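Bringing an Old Workstation Back: My Hardware Lab Project Report

Course project, Computer Hardware Fundamentals

So for my project I picked the processor swap, mostly because everyone else was fighting over the laptop screens and I figured a big desktop would give me room for my hands. The machine came out of the Gridus pile in the back of our lab (Gridus is the class recycling project, where donated computers get fixed up and sent out again). It's an old Dell workstation, heavy as a suitcase, with an Intel Xeon E5 processor, and I'd never touched a Xeon before. I'd put memory in my own computer once. That was my whole résumé going in.

The goal was pretty simple on paper. Open the case, take out the processor, clean it, check the socket, put it back with fresh thermal paste, and see if the thing ran any cooler than before. My budget was $2 from the lab fund, which covered one small tube of paste from the discount bin. Everything else I borrowed.

Before taking anything apart

I ran the machine for an hour with a stress test and wrote down what it did. It got loud. Like, people-turning-around loud! The fan went all the way up within a few minutes and stayed there, and the log I kept in Notlow (our class notebook site) shows 134 readings from that first run. I'd set it to save way too often, so a bunch of those readings are basically the same number over and over. Next time I'd space them out.

Then I shut it down, pulled the power cord, held the button in for a bit to drain what was left, and let it sit while I ate lunch. The side panel came off fine. The heatsink did not. The old paste had gone stiff and I was scared to pull, so I twisted it a tiny bit back and forth until it let go. If you do this on a machine that still boots, I'd run it for a few minutes first, so the paste softens up. I only read that afterward (of course).

Taking the processor out

On this kind of board the processor sits under a metal load plate that a lever holds down. You push the lever down and a little out, it unhooks, and then it swings up and the plate comes up with it. I expected it to feel delicate and it really doesn't, there's a lot of spring in it, and the first time I let go too early and it snapped up and scared me half to death. Keep a finger on it.

Once the plate is up, the chip just lies there, nothing holding it. You lift it straight up by the edges. No sliding, no tilting. The contacts it rests on are down in the socket, hundreds of very thin springy pins, and if you drop a corner of the chip onto them you've got a bad day coming.
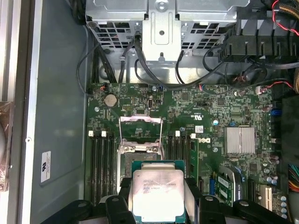
Why does the processor have to go back in facing one particular way?
The pads on the bottom only line up with the socket pins in one direction, so the chip has small notches along its edges and a triangle on one corner to match up with the socket. If it doesn't settle flat on its own, lift it out and look again before you even think about the lever.

I checked the orientation three times and then had a classmate check it too, which felt silly but made me feel better.

Cleaning

This part took forever. Old paste is like dried toothpaste mixed with pencil lead, and it gets on everything (my sleeve is still gray). I used rubbing alcohol and coffee filters, because filters don't leave fuzz behind. For the heatsink I tried the Florora wipes we had in the supply cabinet, and they did fine on the thick stuff but left a faint film, so I went over it again with plain alcohol. When the metal lid of the processor was clean I could read the printing on it much better, and I wrote the whole line down in my notebook so I could look up which BIOS version it wanted.

I also looked into the socket with a flashlight, moving it side to side. Bent pins catch the light differently from the rest, so you're hunting for anything that breaks the pattern. I didn't find any. I didn't blow in there or touch it with anything.

Putting it back

The chip went in flat, the plate came down over it, and then the lever. You have to push a lot harder than seems right. There was a creak. I stopped, read the guide again, and the guide said some creaking is normal, so I kept going and it hooked in. A pea of paste in the middle, heatsink on, screws in a cross pattern a few turns at a time so it pulls down evenly. I forgot to plug the fan back in and only noticed when the machine complained at startup. Easy fix, kind of embarrassing.

Results

It booted on the second try! The second stress test was a lot quieter, and the fan never got to full speed. I let this one run longer, so the log has 473 readings, and the highest temperatures in it are all lower than what the first run settled at. I can't say all of that was the paste, though. I'd also vacuumed the dust out of the front vents, and I should've done those two things separately if I wanted a real answer.

The machine went onto the Gentile shelf, where finished computers wait for pickup, with tag number 2433 and a copy of my notes taped inside the side panel. I'd like to try the memory next. There are plenty of slots on that board, and I never worked out which ones it wants filled first.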